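Lockwood Building Tableware Room Opens to Clindthorpe Residents

Thursday, January 8, 2026

The Clindthorpe Office of Community Buildings has opened the tableware room on the ground floor of the Lockwood Building. Residents and registered groups may now borrow drinking glasses, plates and serving dishes for events held in any of the town's public halls.

The service replaces the cupboard loans previously handled at the front desk of each hall. Items from the Lockwood, Varnuvard and Brastholm halls have been brought together in one place and are issued from a single counter.
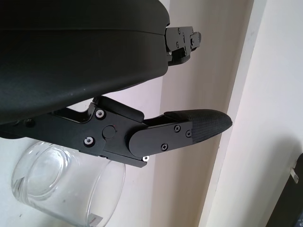
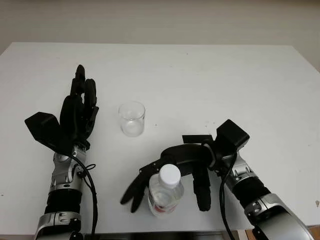
The pale wall of the tableware room in both pictures. In the second, a small clear glass cup on the white table.

Work on the room was approved in July, following a review of how the three halls stored and lent their tableware. The review found that glasses of the same pattern were split between buildings, that groups often had to collect from more than one address, and that chipped items were sometimes put back on the shelf. Repainting, new shelving and a new sink were paid for from the existing buildings budget. Hall rental rates are unchanged.

What may be borrowed

The collection is built on a plain pattern. The standard drinking glass is a small, clear cup with straight sides and no handle, and is suitable for water, juice and cold desserts. It was chosen after the three halls compared breakage and replacement costs for the styles they already owned. Stemmed glasses have been withdrawn from general lending and will be kept at the Brastholm hall for formal dinners held on the premises.

Glasses are issued in divided crates of 27. A group needing fewer may take a part crate, but the crate itself should come back with the glasses in it. Dinner plates, side plates and bowls are issued in stacks with felt separators. Serving dishes, water pitchers and tablecloths are available on request and should be listed on the booking form.

The room can supply complete settings for up to 65 guests at one time. Larger events can be accommodated if the office is told in advance, by drawing on the reserve stock at the Varnuvard hall. Requests of that kind should be made at least 2 weeks before the event.

Flatware is not part of the service at present. The office has received several inquiries on this point and will consider the matter when the first season of lending has been reviewed. Groups using the kitchens at Varnuvard and Brastholm may continue to use the flatware kept in those kitchens.

How the table is used

Each crate is unpacked and checked on the white table before it leaves the room and again on its return. The check covers the rim, the base and the sides of every glass. The plain white surface was selected for this purpose, as chips and marks in clear glass are easier to find against a light, even background. The walls were painted a pale neutral color for the same reason.

Borrowers are asked to be present for the check when collecting. Any flaw noted at that point is written on the loan slip and will not be charged to the borrower. Glasses with a chipped rim are taken out of use at once, however small the chip.

The table should be kept clear of bags, coats and food. A bench for personal belongings is provided in the corridor outside.

Charges and deposits

There is no fee for groups that have already rented a public hall for the event. Other residents pay a deposit of $40, which is refunded in full when all items are returned clean and undamaged. Payment may be made by card or check at the Lockwood front desk. Cash is not accepted.

Broken or missing pieces are charged at replacement cost. The current price list is posted inside the door of the tableware room and is included with the booking confirmation. Borrowers should report breakage when they return the items and should not attempt to supply a replacement themselves. Glasses bought elsewhere rarely match in height, and crates packed with mixed sizes do not close properly.

Broken glass should not be placed in the crates. It should be wrapped in newspaper and handed in separately, marked as broken, or disposed of at the hall where the event took place.

Washing and return

All items should be washed before they are returned. Groups using a hall with a dishwasher are asked to place glasses upside down in the upper rack and to let them cool before packing. Where glasses are washed by hand, a soft cloth is sufficient. Scouring pads and abrasive powders leave a haze on clear glass and should not be used.

Glasses should be fully dry before they go back into the crate. Crates returned damp in the past have left water marks that required a second washing, and in a few cases the cardboard dividers had to be thrown away. The dividers have now been replaced with a plastic type, but the request to dry the glasses remains in force.

A sink and drying rack are available in the tableware room for borrowers who were unable to wash up at their venue. Use of the sink should be noted on the booking form so that enough time can be set aside. Dish towels are not provided.

Glasses should not be stacked one inside another. The straight sides can cause them to bind together, and most of the breakage recorded during the review occurred when stacked glasses were being pulled apart.

Booking

Booking forms are available at the front desks of all three halls. Forms should be completed in full, including the name of the event, the hall or address where the items will be used, and the number of guests expected. Incomplete forms will be returned to the sender.

Collection and return are by appointment only. Appointments are offered on weekday mornings and early evenings. Groups with weekend events are advised to collect on the last working day beforehand and to return items on the next working day. No additional charge is made for the days in between.

The entrance to the tableware room is at the side of the Lockwood Building, next to the loading bay. Vehicles may stop in the bay while crates are being moved but should not be left there during the check. Step-free access is by way of the main entrance and the ground floor corridor, and a cart may be borrowed from the front desk. Crates should be carried one at a time and kept level.

Groups holding existing reservations for tableware at the Varnuvard or Brastholm halls do not need to book again. Their reservations have been transferred, and a letter with the new collection address has been mailed to the contact named on each form. Any group that has not received a letter should ask at the front desk of the hall where the original reservation was made.

Donations

The office is unable to accept donated glasses or plates, with the exception of pieces that match the patterns already in use. Residents who believe they have matching items may bring one sample to the counter for comparison. Donated tablecloths in plain white or cream are welcome if they are clean and free of stains.

Questions about the service should be directed to the Office of Community Buildings at the Lockwood Building during regular business hours.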